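Progress report to the program office
Evaluation of the Alora handheld gripper kit
Prepared by the workshop team, Vasevance
13/03/2025

Where we are

The short version is that the kit has earned its place and we would like to keep going. When you approved the first part of the grant, the question was whether a small team with no full-time robot programmer could use an off-the-shelf pair of handheld grippers to record useful demonstrations of household tasks. We are now past the halfway mark and the answer looks like yes, with a few gripes that we'll get to.

As of this week we have 3,106 recorded demonstrations that passed our checks, spread across 19 tasks. The plan called for 16 tasks by this point, so we're a little ahead on variety and a little behind on volume for the harder ones. Cloth is where we're behind, and cloth is also where we've learned the most.

What the kit is like to use

The thing we keep coming back to is how quickly a new person gets comfortable. You pick up one gripper in each hand, squeeze to close the fingers, and go. In December we wrote that we were setting aside a full day of practice for each new operator. We've dropped that to a morning, and most people are producing clean recordings before lunch. That is a huge change from the arm-mounted setup we tried under the previous grant, where people spent their first week being afraid of breaking something.

The grip shape is good. Smaller hands have a bit of a reach to the trigger, and we've asked Alora whether a shorter one is planned (they said they would look into it, no date given). Weight has been fine for short tasks. For long ones we now break every 43 minutes or so, an odd number that came out of one operator's phone timer and stuck.

Towels, napkins and other soft things

We left the folding tasks until after the holidays on purpose and started them with some dread. Soft items slide, bunch up and never land the same way twice. The finger pads that ship with the kit do well on thick, textured cloth. Thin cotton napkins are another story: the pads tend to pick up two layers when you want one, and the operator has to let go and try again. We keep those retries in the data, marked as such, and the people training the models tell us they are some of the most useful recordings we have.
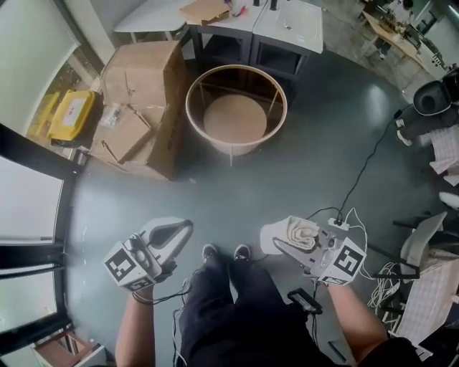
Towels came along much faster than we expected once we stopped trying to fold them the way we'd do it with bare hands. The operators worked out a slower style, with a firm pinch near the edge, a pause, then one long move. It feels silly for the first ten minutes and then it feels normal. We wrote it up as a one-page guide and the recordings that pass our checks on the first try went from a bit over half to nearly four in five.

Hand towels are done. Bath towels are under way, and we're glad we asked for the larger floor area in the budget, as a full-size towel needs far more room than a tabletop gives you. Fitted sheets are on the list for the next period. We have tried one, once, and we'll say no more about it until we've tried again.

Tracking and markers

Tracking has been the pleasant surprise of the project. We had set aside time for daily recalibration and haven't needed most of it. We do a check with the calibration board first thing in the morning and again after lunch, and a full recalibration only if the check comes out badly. Over the reporting period we threw out 163 recordings for tracking problems, most of them from a single bad week in January when the afternoon sun was coming straight in and washing out the markers. Moving the recording spot and drawing the blinds after two o'clock took care of it.

The markers themselves wear at the corners if the grippers are tossed in a bin at the end of the day. We stopped doing that. Alora sent a replacement set at no charge, and swapping them took less than an hour, including the recalibration.

What hasn't gone so well

Cables are our biggest complaint. Operators have to keep some attention on where the cable is, and on wide movements they can feel it pull at the wrist. We've tried clips, sleeves and a short strap, and the strap is the best of the three. A cordless version would be the first thing we'd ask for.

The recording software is fine when it works and unhelpful when it doesn't. If one gripper drops its connection, the program keeps recording the other and tells you only when you stop. We lost most of a morning that way before we caught on. Our own fix is a small script that beeps if either side goes quiet. Tristach, who run a similar kit on kitchen tasks, asked for a copy and have been using it since February. They sent back a better beep.

The manual also needs work. The setup chapter skips a step between pairing and the first calibration, and every new site seems to stumble on it. We've sent Alora our notes and they have promised to fold them into the next edition.

Working with our partners

The data-sharing arrangement with Mac Mathúna is going really well. They take our cleaned recordings every other week, train on them, and send back a short note on which tasks improved and which didn't. It has changed what we record. Two of the tasks we had planned (stacking cups and sorting cutlery) turned out to be well covered already, so we cut them short and put the hours into cloth and into opening and closing boxes.

Their latest note says the towel-folding policy now finishes a hand towel on their two-arm bench more often than it fails. Six months ago it couldn't find the edge. There was some cheering here when that note came in!

We should be clear about the limits. Their tests use one kind of towel on one kind of table. We don't know yet how well any of this carries over to a different room, and testing that is the main job for the next period.

Money and hours

Spending is on plan. The kit and spare parts came in slightly under, operator hours came in slightly over, and the two nearly cancel out. The one item we hadn't budgeted for was storage. Video from both grippers fills drives faster than the product sheet suggests, and we bought two more drives in February out of the small equipment line. We expect to need one more before summer.

We aren't asking for additional funds in this report. We would like permission to move the unused travel money into operator hours, as the two site visits we planned were handled by video call and nobody felt we missed much.

Next period

Finish bath towels and start fitted sheets.
Record the five best-covered tasks in at least two other rooms with different lighting and different furniture.
Test the softer finger pads Alora is sending, using thin napkins as the hard case.
Write a setup guide that another small team could follow without calling us.
Bring in two new operators and time how long they take to reach a clean first session.

The setup guide is the item we're most excited about. We have had calls from three other groups who want to try the kit and aren't sure where to begin, and most of what they need is already sitting in our notes - it just has to be put in order. A first draft will go to Tristach for a trial run, and we'll attach the corrected version to the next report.

If you would like to come by and try the grippers yourselves, mornings are best. Plan on an hour, and wear something with sleeves you can push up.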